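Shehu Robotics Club forum > Bimanual project > Right arm drops objects on the way to the tray

mkandasamy
Posted Sunday
Task is pick to tray, both arms. Right arm grasps fine at the start pose, then loses the object during transfer in 3 of the runs I logged. Gripper force is at 90 percent. Left arm has no drops with the same script. I want to raise the force to 100.

ybarros_c
Don't. Full force on a smooth cylinder just squeezes it out if the fingers are off center. Check the grasp offset first.

mkandasamy
Offset was calibrated in October. Same file for both arms.

sachdeva_m
Same file for both arms is your problem — they have separate tool frames. Also post your setup, we are guessing.

mkandasamy 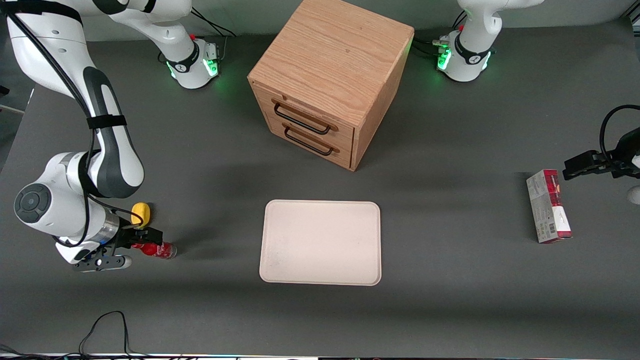
Calibration was run per arm and then merged, so the tool frames are in there. Script order is right arm first, tray second, left arm last. The bottle is the object that drops. It is gripped lying on its side with the cap end pointing toward the middle of the table, and the left gripper gets the upright box.

ybarros_c
I'd still look at the cable. It is strapped to the upper links, and if it pulls tight near the wrist you get a torque error that looks like slip.

sachdeva_m
Disagree. A cable pull would show in the joint log. Rerun with the bottle rotated and compare.

mkandasamy
Will run both checks before the Ernstead meet and post the logs.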